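Last updated in July

Līga's parcel came at long last, and of course I had to lay everything out on the big table before anyone was allowed a nibble. I do love a good snack delivery (Tarcísio says I'm worse than the children), and I'd been looking forward to this one for almost two weeks!

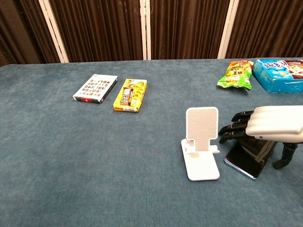 Snacks on the blue-grey cloth, with the yellow box in among them.

I'm starting with the green bag, I think, with a big pot of tea. The light blue box I'm putting by until Elaine comes over, as she has the sweet tooth in our family and would never forgive me.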